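Home News Meetings Documents Contact

Greno House Residents' Association
Minutes of the general meeting, 1 Nov 2025

Present: 78 residents, and one representative of the managing company, Derklow. Apologies were received from seven households. The meeting was opened in the ground floor hall. The chair asked that everyone speaks one at a time, as last time the secretary could not write everything down.

1. Minutes of the previous meeting

The minutes were accepted with one correction. Under item four it was written that the side gate is to be locked at night. The decision was that it is to be closed, but not locked. The secretary has changed the text.

2. Heating

The chair reported on the heating in the north staircase. Many flats on the upper floors had cold radiators during October. The representative of Derklow explained that the pump was replaced and that the pipes must now be bled from the top floor down. For this the workers need to enter each flat on that staircase. Several residents complained that the notice for such visits comes too late, sometimes on the same morning. The representative agreed to give notice three days before.

One resident asked whether it is possible to pay less for the month of October. Derklow will answer in writing.

3. Laundry room

There was a long discussion on this point. The room has six machines for 193 flats and the paper list on the door does not work well. Names are crossed out and some residents book two evenings in one week. It was also said that large bedding takes a machine for a whole evening, and that dark clothes should not be left in the drum for the next person.

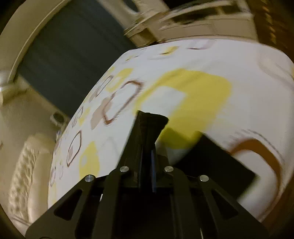
Two proposals were made. The first was to buy one more machine. The second was to keep the machines we have and change the booking to slots of two hours, with one slot per flat per week and free use of any slot which is not taken by noon. The first proposal was found too expensive for this year. The second was put to the vote and accepted, with four against. The new list will hang from the beginning of next month. It was asked to use a pen and not a pencil.

The drying room was also mentioned. The window there does not close fully and the left line is loose. Residents are asked to take their things down within one day. Things that stay longer will be put in the basket by the door, and after two weeks they go to the clothes bank.

4. Guest room

The guest room on the first floor was booked on most weekends since the summer. The price stays the same. Bed linen is not included and guests must bring their own or borrow it from their hosts. A resident asked if the association could buy two sets of sheets and keep them in the cupboard. The meeting was in favour, but it was not clear who will wash them – this will be discussed again in February.
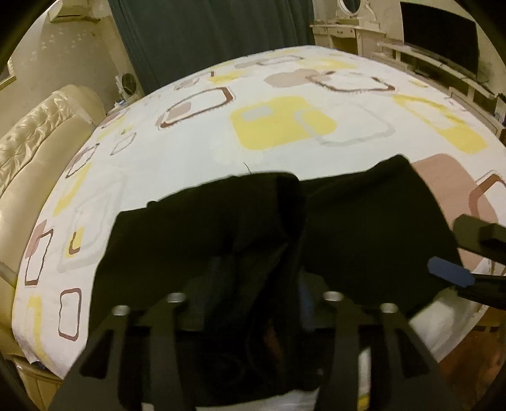

The key of the guest room must be returned before eleven in the morning. It was lost twice this year. A deposit for the key was proposed and accepted without a vote.

5. Bicycles

The cellar is full of bicycles which nobody rides. All owners must put a label with the flat number on their bicycle. Those without a label will be moved to the yard and offered to the Vastside repair shop. A resident said that one month is too short for people who are travelling, and the time was made longer to two months.

6. Roof and gutters

The offer from Wijesinghe for cleaning the gutters was read out. It is lower than last year's, but does not include the back side over the bins. The board will ask for a new price with all sides included.

7. Any other business

The light at the post boxes is still broken. Derklow made a note of it. Residents were reminded not to feed pigeons from the balconies. There was a question about the parking place nearest to the ramp – it is for unloading only, up to 30 minutes.

The meeting was closed at ten minutes past nine. The next meeting will be in February, and the exact day will be put on the board at the entrance.

Minutes taken by the secretary of the association.

Shares 2 | Comments 3

Previous Next Back to Meetings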